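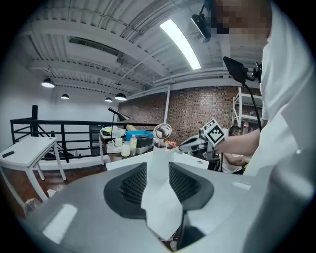 Lesbridge Institute > Reviews > Household and Workshop Automation

Drotard Paired Gripper Kit, with the Wellard Tabletop Arms

Reading time: 4 minutes

The Lesbridge Institute was asked by its member organizations to assess whether current two-arm systems can be trusted with ordinary chores in the home and on the shop floor. This review covers the Drotard kit, a pair of hand-held grippers used by people to demonstrate a task, and the Wellard arms, which attempt the same task afterward from the recorded demonstrations. The two products are sold separately. The Drotard kit was purchased at the retail price of $1783, and the arms were leased for the period of the review. Neither supplier saw this text before publication.

Scope

The review was limited to 22 chores. Most concerned the clearing and setting of tables: moving cups, closing containers, putting small goods into bins, and wiping a surface between objects. The remainder were drawn from light shop work, such as sorting fasteners and loading a parts tray. Chores involving heat, blades or stairs were excluded. Staff recorded 2000 demonstrations with the kit over one winter, ending in December.

The Drotard kit

The grippers are well made. The trigger has an even pull, and the jaw follows it closely enough that most staff stopped thinking about the tool within their first morning. The fingers give slightly under load and settle around rounded objects, including mugs and small jars, where a flat jaw would slip. Thin items are harder. A sheet of paper lying flat on a table could seldom be lifted without first being pushed to the edge.

Weight is the principal complaint. One gripper is comfortable for a short session; two, held out over a table for an hour, are tiring, and the quality of demonstrations fell noticeably before the midday break. The supplied wrist straps help only a little, and the buckles are fiddly to fasten with the second gripper already in hand. Members planning long sessions should rotate staff and should budget for a second set of straps.

The tracking cubes held their position through the winter. One was knocked loose when a gripper was set down on a hard surface, and refitting it required a full calibration. The manual places this procedure in an appendix under a heading that does not mention cubes.

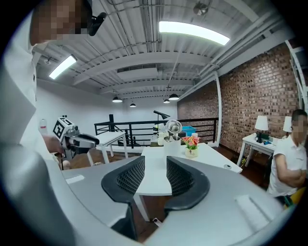
Tables in daily use presented a greater difficulty than those prepared for the purpose. Demonstrators working around lamps, crockery and storage boxes reached past one object to get at another as a matter of habit, and those recordings proved the hardest for the arms to follow. Shiny objects also gave trouble, as the software often misjudged where their surface began. Staff obtained better results by approaching such objects slowly and from above.

The Wellard arms

Performance was uneven. Bin work was dependable, and the arms loaded a parts tray at a pace that a small workshop might accept for overnight use. Clearing a table was completed in most attempts provided that the objects had appeared in the demonstrations. When an unfamiliar object was added, the arms sometimes stopped and sometimes carried on as though it were absent. The second behavior is the more serious, and the Institute does not consider the arms suitable for unattended use in a home.

Wiping remains poor. The cloth was held correctly and moved along a reasonable path, with too little pressure to remove a dried stain. Folding was attempted using towels from a set of 100 obtained from Lim, a linen supplier. The arms managed a single fold on small towels and failed on large ones.

Software and support

Installation took a full working day. Recordings transfer by cable, and the labeling screen is clear, although it cannot be searched. Support requests to Drotard were answered promptly. Those sent to Wellard were acknowledged and then closed twice without a reply of substance.

Assessment

The Drotard kit is recommended for members who already employ staff able to maintain a recording program. The Wellard arms are recommended for repeated shop-floor tasks with a fixed set of parts and a person within reach of the stop button. For household chores, members are advised to defer purchase. A person clearing the same table was faster in every chore tested, and the time spent resetting the arms after a dropped object exceeded the time saved elsewhere. The Institute will examine the next release of the Wellard software when it becomes available, beginning with the wiping and folding chores.

Contact the Reviews Office | © Lesbridge Institute | Back to top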